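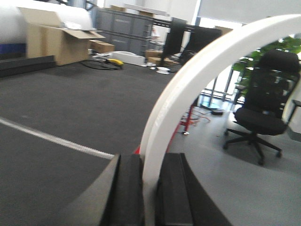

3.2 The shared office: chairs, plants and floor coverings

Research > Workplace Studies > Working Papers

August - Morven Munro and Haziq Goh

We use cookies to remember your reading preferences. Accept / Manage

Figure 3. Part of the shared office at Rokberg: a black mesh-backed chair on casters, a leafy plant by the glass partition, and a large dark grey floor mat.

Of all the rooms we studied, the shared office was the one we most enjoyed writing up. Small things do a great deal of work in it! The glass partition has thin metal frames and lets daylight in (Figure 3), and the people we spoke to kept coming back to that light when asked what they liked. The plant with the broad glossy leaves came up nearly as often, and two of our diarists used it as a landmark when giving directions.

The floor deserves more attention than it usually gets in studies of this kind. A large dark grey mat covers much of it, with pale grey floor beyond, and the chair in Figure 3 stands on the pale part. Munro's sketch plans mark where the chairs were left at the end of each afternoon, and the pattern is lovely to see drawn out - they gather near the glass and thin out towards the door.

Cables were the one sore point. Orange ones lie in a loose tangle on the floor in Figure 3, close to a red stand leg, and diary entries mention cables underfoot more than any other nuisance. Munshi, who coded the diaries, kept these entries apart from general remarks about untidiness. We follow that split in Section 3.3, where the Garnari office is treated in the same way.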